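Lamon Naler desktop arm kit 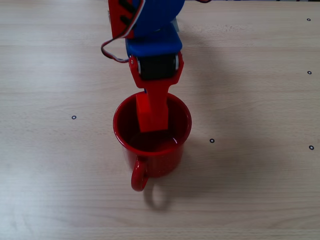
Ponce wrote in to ask whether any arm at this price can do the washing up yet, and said a flat no would be fine, thanks, as long as it came before the money went out.

So, no! Not the washing up. I've had the Naler on my bench since April and I'd call it a keen beginner (I'm very fond of it, mind). Mugs are its best subject. It puts a finger down inside and tries to lift, and over 99 goes with the standard grip it managed 4 misses, mostly when I'd left the handle at a daft angle. Plates? Forget it. Cutlery slides off, and tea towels are a comedy.

Shop-floor jobs suit it better – sorting light parts into trays, that sort of thing, so long as they're always put in the same spot.

The kit comes with the red and blue plastic parts, servos, wiring and a printed guide. You'll want a small screwdriver and a free evening.

Price: £376, built and tested £945
Ships from: our Kornton workshop
Spare gripper fingers: sold singly, ask me when you order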